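3.2 Planning the purchase of end-of-arm equipment

The budget for the second phase was fixed before the list of tasks was complete. We therefore had to decide early which parts of the equipment were worth paying for and which could wait until the next year. The largest open question was the camera at the wrist. The Skarnard cell already had a fixed camera above the table, and one view was thought to be sufficient when the first request for money was written in June.

Our trials with household objects at the Drundport site changed this opinion. From the fixed camera, the arm itself often hides the object during the last part of the approach, and the operator must guess the distance between the fingertips and the object. A small camera at the wrist keeps both fingers in view. It has its own weakness, and we wanted the budget to take this into account. The picture becomes soft when the arm moves quickly, and a low price usually means a slow shutter and a sensor which needs much light.

Figure 4 was used in our discussion of this point. The gripper is open, and the candle is nearer to the left finger than to the middle of the gap. Although the motion blur is strong, the fine vertical ribs on the lower part of the candle can still be recognised, and so can the short wick. The thin gold-coloured bars behind it are more difficult, as they are partly hidden and have bright reflections along their edges. For a task in which the candle and the metal frame must both be located, we consider this quality to be at the lower limit of what is useful.

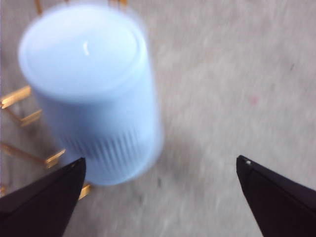 Figure 4. Wrist camera view of a light blue pillar candle and a gold-coloured metal frame on a grey textured surface, with the open gripper fingers in the foreground.

3.3 Cost items and order of purchase

We divided the requested sum of 3,000 euros into items which stop the work if they are missing and items which only make it faster. The first group contains one wrist camera for each arm, the cables, and a second set of fingers. The fingers were easy to underestimate. Our supplier, Mkhize, sells a pair for 70 euros, but the adapter plate is a separate item and must be ordered together with the fingers if the delivery is to be counted as one order.

The second group contains a better lamp, for which we reserved 200 euros, and a camera with a shorter exposure time. We placed the lamp before the camera in the order of purchase. More light allows a shorter exposure also with a cheap sensor, and the lamp can be moved to the Zaltville cell when it is not needed. Shiny metal objects are an exception, as stronger light can make the reflections worse. A simple diffuser should be included in the same order.

The delivery time was 13 working days for the cameras and longer for the adapter plates, so the plates should be ordered first even though they are the cheapest part of the list. Training hours for the operators were not included in the sum and are treated in Section 3.4.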